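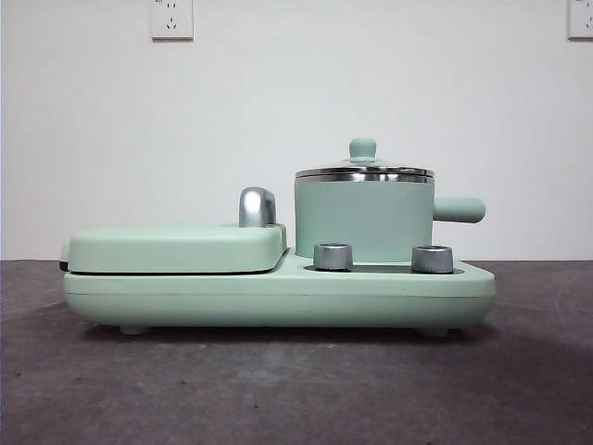

A mint-green cooker with a flat section at one end and a covered pot at the other.

I used to think scheduling software was the dullest thing a person could write about. Then I spent most of April watching a company try to move its whole staff from one system to another, and I haven't been able to shut up about it since. My friends are very patient.

The company is Wevitz, a family-run chain of garden and home stores with its head office in Kevport. For years the shift schedule lived in a spreadsheet with 3259 rows (I scrolled to the bottom, just to see) and a color code that two people understood. If you wanted to swap a Saturday, you called the store, the store called the office, and somebody in the office changed a yellow cell to orange. Or forgot to!

The replacement is called Purba. It does schedules, time off and clocking in, all from your phone, and it passes the hours along to payroll without anyone retyping them. I got a login for the training version and played with it on my couch for an evening. Swapping a shift took me 40 seconds, and I'm slow with this stuff – I still type with one finger.

So everyone loved it, right? Well, no. The first store to switch was Fusturmont, up the hill from the main road, and I was in the break room there at seven in the morning on a Wednesday when the new schedule went live. Half the staff had it open on their phones. The other half were looking at the wall, where the paper one used to hang, and a woman from the paint counter asked me if I knew where it had gone. I did not.

What bothered people wasn't the app itself, as far as I could tell. It was that the old way had a lot of quiet favors built into it. The office knew who had a kid in band and who couldn't stand closing with whom, and none of that was written down anywhere. Purba only knew what it had been told, so in its first week it cheerfully gave the early truck delivery to a guy whose bus doesn't run that early.

The fix was pretty low-tech. The store manager put out a sign-up sheet and sat down with each person for a few minutes, asking what they needed and typing it in while they watched. It took two weeks. I sat in on a few of these chats (with permission) and people opened up more than I expected, probably more than they ever would on a form. One cashier had been trading away the same shift for years and had never once asked to simply not have it.

The paper schedule is back on the wall too, by the way. Somebody prints it from the app on Monday and pins it next to the microwave, and it's usually out of date by lunch. People check it anyway – I caught myself doing it, and I don't even work there.

The Kevport store switches next, and they're doing the sit-down chats first this time. I've already asked if I can come.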